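Plug, Unplug

Xóchitl Jaramillo had been hired by Lozano to teach a robot to plug things in, a skill she had listed on no résumé. The pay was decent. The robot was called Ostness, after a town none of them had been to, and it lived in the spare room at Penavholm with a grey fabric mitt over its gripper that made it look ready for a Canadian winter.

She drove it from a pair of handles in the hall. When she closed her hand, the mitt closed. When she sneezed, the mitt did something Trygve Halvorsen later labelled "exploratory motion" and kept.

"We need 3,000 good ones," Trygve told her on her first morning.

"How many have we got?"

"Twenty. But they're very good."

By August she was dreaming in plugs. She knew the way a cable sulked if you came at it from the left. She knew you had to wait a beat before lifting, and that Ostness would learn the beat too, along with her habit of giving up slightly early and pretending she'd meant to.

That worried her more than it worried Trygve. She pictured a whole generation of machines going out into the world with her wrists – her hesitations, her mother's way of nudging a thing twice before trusting it.

"Can you do one without the nudge?" he called from behind the laptop.

"What nudge?"

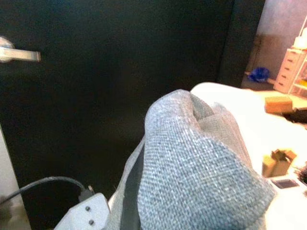

She lined the mitt up again and breathed out through her nose. The handles hummed. In the kitchen the kettle clicked off and neither of them moved, because whoever moved would be making the tea.

"You nudged," said Trygve.

"That was Ostness."

"Ostness isn't on yet. It's only you in there."

She thought this over, reset the arm and nudged it twice, for her mother.

"Keep that one," she said, and went to find the good mugs.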